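Molefe table-setting software, working meeting
12 May 2024

Present: perception, planning, tooling. Controls joined by phone and could be heard eating.

1. Minutes of the March meeting
Approved, with the word "finished" struck from item 4.

2. Perception
The Drerkico segmenter now has 1,316 labeled wrist frames, of which 261 are to be relabeled because two of us disagree on where a fork stops. The tines are the trouble. They are thin and shiny, and the mask likes to hand them to whatever is behind.
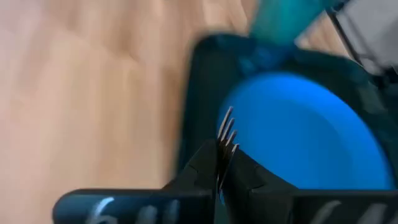 Perception asked for a second pass at full resolution. Planning asked what that would cost and was told 37 milliseconds. Planning said it had been saving those for something nice. Agreed on a trial, behind a flag, with the flag off by default.

3. Planning
Gerkamico still treats each arm as a polite stranger and makes one wait while the other moves. Proposal to let both plan at once with a shared keep-out volume, checked every 200 milliseconds. Controls said this was too slow. Planning said controls always says that. Both remarks are recorded at the request of the speakers. 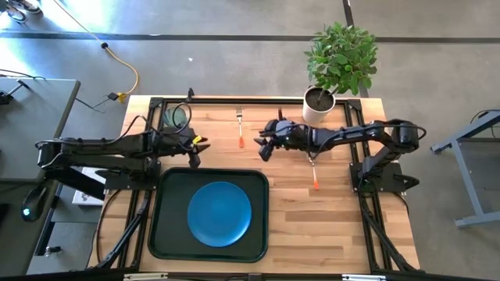
Discussion moved to the order of picks. The current rule takes the nearest utensil first, whatever is parked over it. With a fork lying under the right forearm, as on the butcher-block table, that rule sends the planner looking for a path through its own elbow. Agreed: add a clearance cost, and retract the blocking arm before scoring.

4. Tooling
The Cetex log viewer opens large files again. It does not close them. Ticket stays open, as does the viewer.

5. Any other business
Request to rename the branch "final_final_2". Deferred.

Actions: perception to relabel; planning to write the clearance cost; controls to send a number for "too slow."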